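# Interior Door Hardware: Frequently Asked Questions

Maintained by Dexter Yazzie. Applies to the Ruvden and Tran interior door sets.

## How do I tell the latch from the deadbolt?

Look at the faceplate on the edge of the door. The spring latch is the beveled bolt near the upper end and works off the handle. The deadbolt comes out of the slot lower down and works off the thumb-turn.

With the deadbolt retracted, only the latch should stand out from the plate. If the deadbolt tip still shows, turn the thumb-turn to its stop before closing the door. 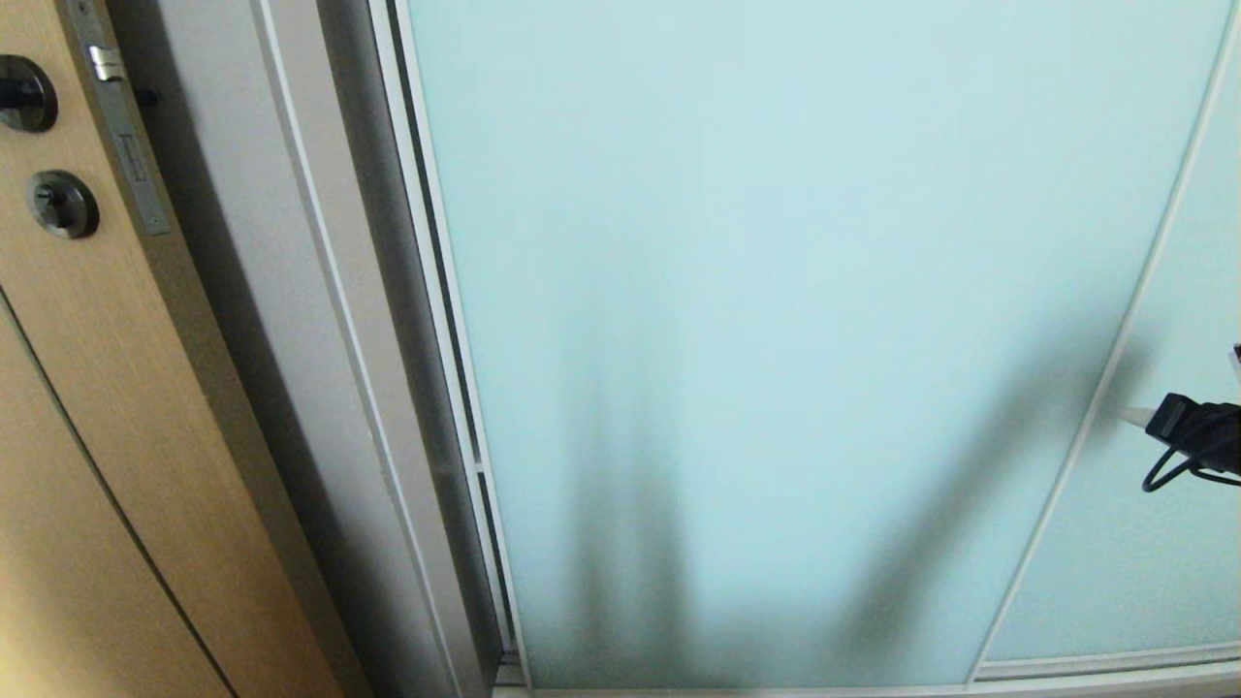 ## The latch does not catch. What should I adjust?

Check the hinge screws first. A loose top hinge lets the door drop and the latch then hits the strike plate too low. If the hinges are tight, mark the latch height on the frame and move the strike to match. Up to 3 mm can be filed from the opening.

## Can I use oil on the lock case?

No. Use dry graphite or PTFE spray on the latch bolt only. Wipe off the excess so that it does not stain the veneer.

## Which spindle fits?

Ruvden cases take an 8 mm square spindle. Tran cases use the same size, but the grub screw needs a 4 mm hex key.

## How do I clean frosted glass wardrobe doors next to the entry?

Damp microfiber, no abrasive pads. Vacuum the bottom track before wiping the panels.

## Where do I order a replacement faceplate?

Through the Umero parts desk. Give the plate length, width and screw spacing.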